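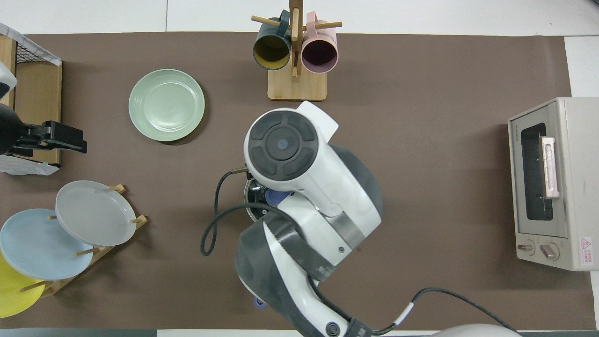 Posted by the author of Lidiver on Monday, May 4, 2020 | Filed under: robots, grumbling | 2 comments

I finally read the Baluyot write-up properly, the one about learning kitchen chores from demonstrations, and I'm less impressed than the people who kept sending it to me.

The setup is fine. Two arms, a brown mat, plates, a couple of mugs on a stand, a toaster oven. They collected 664 demonstrations and trained one policy on the lot. What bugs me is the test. Each task got 20 tries, on the same table, with the same dishes the policy was trained on. Then the summary says it "generalizes to household settings." Whose household? Mine has more than one table.
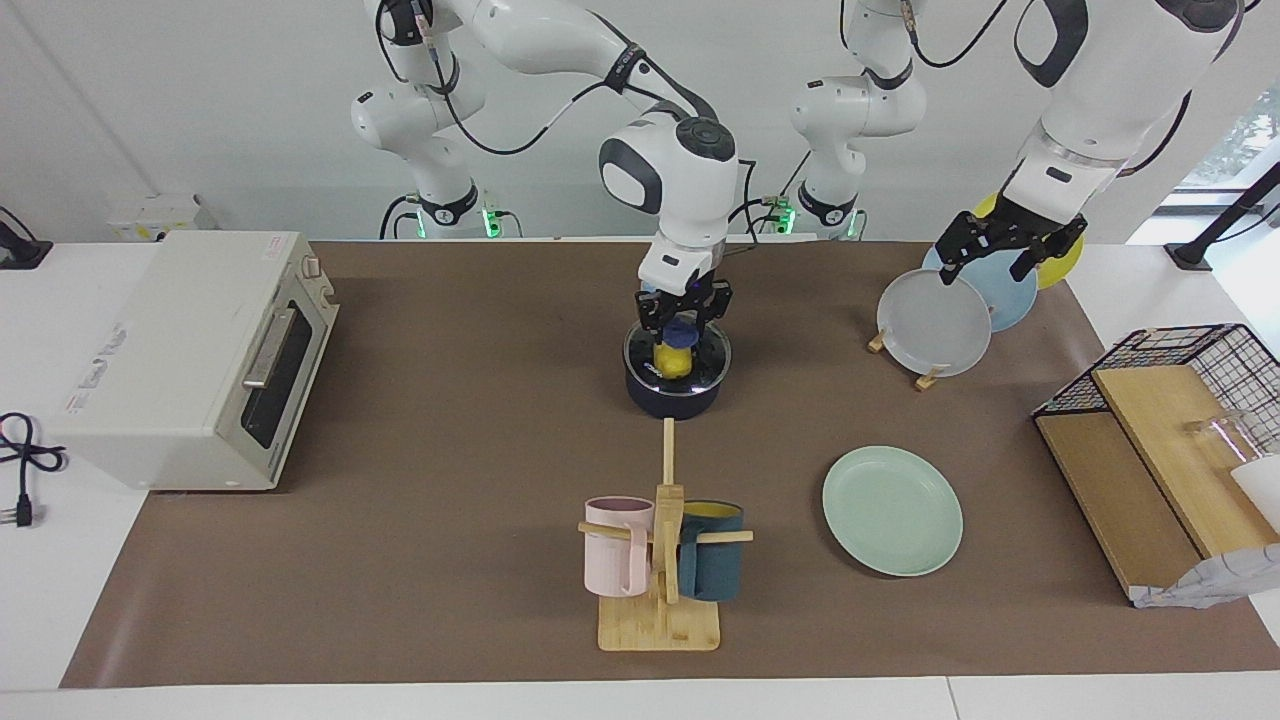
I'd also like to know what counted as a success. The Gruvimdale group at least wrote down their rule before they ran anything (a plate in the rack but leaning on its neighbor was a fail). Here I had to dig through the appendix, and I still can't tell if a second grasp was allowed.

To be fair, two arms sharing a space that small is hard – I've tried it, badly – and the baseline they beat is a decent one. But move the oven over a hand's width and run it again. Diltstead did that last August with their own policy and the numbers dropped a lot. They published them anyway, and I trust that paper more.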